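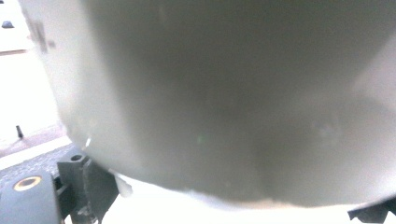
Wrist view, a large pale gray rounded object at close range.

Breltis Close-Contact Chores, data card
Version of September 2022
Maintained by Chin-lung Wan, Urier

Summary

Breltis is a set of 300 short recordings made with hand-held grippers. It was put together to check one narrow question: can a policy trained on wrist views alone keep hold of a bulky household object once that object blocks the view? Most of the chores people want done at home (dishes, laundry, putting away pots and bins) include a stretch where the camera sees almost nothing but the thing being carried. Our policies did badly in that stretch, so we collected more of it.

What is in it

Recordings were made at two sites, Salinas and Brulport. Each one covers a single chore from approach to release. The operator carries the gripper by hand and no robot arm is used during collection. Of the 300 recordings, 260 are in the training split. The rest are held out for testing and should not be used for tuning.

Folders:
train/ recordings, one folder each
test/ same layout
labels/ start and end of contact, chore name, site
splits.txt list of recordings by split

Chore names are free text as typed by the operator. Spelling varies. We fixed the worst of it but did not merge near duplicates, so "stack bowls" and "bowl stacking" are both there.

Close views

Expect long runs where one surface takes up most of the picture and is out of focus. These are part of the set and were kept on purpose. Contact labels in these runs were made by one person stepping through the recording, with a second person checking the start and end.

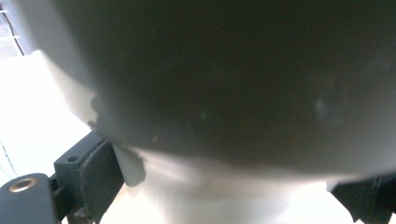

Dark rounded object between the two gripper fingers, with window blinds behind at upper left.

Exposure is automatic and was not locked. White surfaces near a window often lose all detail. If your method needs texture on the table, filter on the brightness column in labels/ first. The default threshold in the loader removes 17 training recordings.

Can it do the chore yet?

Not well enough to leave alone. Our baseline gets hold of the object on 78 percent of test starts when run on the arm at Salinas. Placing is worse, and we do not report one number for it because the two sites scored it differently. A person would finish any of these chores without thinking about it. The baseline is slow, regrips often, and tends to stall when the fingers are both partly hidden.

Please do not quote the grasp figure as a chore success rate.

Known problems

- Labels for the last part of some Brulport recordings run a few frames late.
- Left and right fingers are swapped in the metadata of the first Brulport batch. The loader corrects this. If you read the files directly, you have to do it yourself.
- No force readings. Contact is judged by eye.
- Object weights were not written down.

Planned changes

The corrected Brulport labels are due in October. Test recordings will stay the same, so results on this version can still be compared with later ones.

Questions and label fixes go to Chin-lung Wan through the tracker. Include the recording folder name and the split.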